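Busy bag

A busy bag is a small pouch or bag filled with a few simple items that a young child can handle without much help from an adult. Busy bags are used mostly with children between one and five years old, at home and during trips, waiting times and visits. The term covers bags bought ready-made as well as bags put together by parents from things already in the house.

Origin and names

Parents have long carried a few small toys for long church services, train rides and doctor visits, and the practice has no single starting point. The name "busy bag" became common through parenting blogs and playgroup newsletters, where parents shared lists of contents and arranged swaps. Other names include quiet bag, waiting bag and travel pouch. A related item is the quiet book, a cloth book with buttons, flaps and laces sewn onto its pages.

In Sterkdale, a playgroup founded by Rattana Phetsri and Nantana Jaidee used the name "patience pouch" and kept a shared shelf of them for families to borrow. The shelf held 44 pouches at its largest. Families took one home and returned it at the next meeting, and a paper list on the door showed which ones were out.

Construction

Most busy bags are flat pouches closed with a zipper, a drawstring or a button. Zippered pouches are the most common type because small parts stay inside when the bag is dropped. Homemade versions are often cut from old pillowcases, worn jeans or shower curtain fabric. Clear plastic bags are also used, and they let a parent see at once whether a piece is missing, though they tear along the seam after a few months of daily handling. 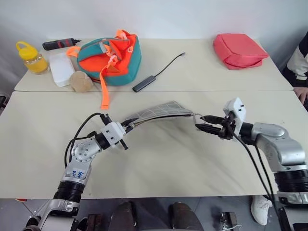
Size varies with age. Bags for one-year-olds tend to be larger and hold two or three chunky items. Bags for four-year-olds may be no bigger than a paperback and can hold cards, short laces and folded felt. Some parents sew a name tag on the inside. Sewing guides usually advise against long cords or ribbons on a bag meant for a child under three, as they can wrap around the neck.

Washing is a common concern. Cotton and felt shrink when washed hot, and several playgroups ask families to wash pouches cold and dry them flat. The Sterkdale group replaced felt with fleece after its first winter.

Typical contents

The contents depend on the child's age and interests. Frequent choices for toddlers include large wooden rings on a cord, fabric squares with different textures, a small board book and stacking cups. For preschoolers, common choices are matching cards, lacing shapes, stickers, crayons with a short pad, and clothespins to clip on a piece of cardboard.

Some parents limit each bag to a single activity. Others mix three or four. Akosua Sowah, a preschool teacher who wrote a booklet on the subject titled Fifteen Minutes at the Table, recommended one activity per bag for children under three. Her reasoning was that younger children tend to empty a mixed bag onto the floor and walk away from it. The title refers to the 15 minutes she considered a realistic stretch of play for a three-year-old sitting near an adult. The booklet was printed in a run of 300 copies and later passed around as photocopies.

Household objects are often used in place of toys.

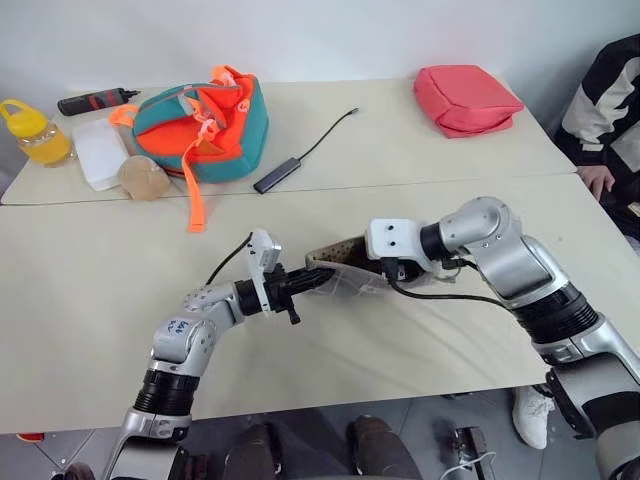

Ordinary objects hold a toddler's attention for the same reason toys do, and many children prefer them. Measuring spoons, jar rings, empty spice tins and clean sponges all appear in published lists. Parents who fill bags this way generally sort through a table of odds and ends first and set aside whatever is unsuitable. A plain white plastic box with a smooth lid, like the one on the rear table, is the sort of thing that usually stays, as it can be opened, closed and filled many times over. The yellow bottle with the looped handle on its cap is the sort that usually goes, at least while there is liquid in it. Ji-hoon Koo, whose column on life with twins ran in a Castano parents' newsletter, suggested offering an object loose on the kitchen floor for a day before adding it to a bag.

Use

Busy bags are generally kept out of sight between uses so that the contents stay interesting. A common practice is to rotate them, with two or three in use and the rest in a closet. Many families keep one in the car and one near the phone.

Typical occasions include restaurant meals, waiting rooms, haircuts, the feeding of a younger baby, and the hour before dinner. Parents of newborns often prepare several before the birth for an older brother or sister. In one account, Trí Đồng described handing his daughter a fresh bag at 5 p.m. each day through September, the month her brother was born, and putting it away again when supper was ready.

Swaps

In a busy bag swap, each family makes several copies of one bag and trades them for bags made by the others. A swap of ten families gives each household ten different bags. Organizers usually set a spending limit per bag and ask for a short card with instructions and a list of pieces. The Ratanaporn swap, held yearly in a school gym, reported 2,460 bags traded over its first several years.

Safety

Small parts are the main hazard. Buttons, beads, marbles, magnets and button batteries are unsuitable for children under three and for older children who still put things in their mouths. Bags made for an older child need to be stored out of a younger one's reach. Plastic bags used as containers carry a risk of suffocation.

Reception

Opinions among parents differ. Supporters value the quiet time and the low cost. Some parents find the preparation takes longer than the play, and Jaidee wrote that her own children had ignored most of the first batch and played with the zippers. Sowah's booklet makes a similar point and devotes its last page to bags that failed, including one filled with dry rice.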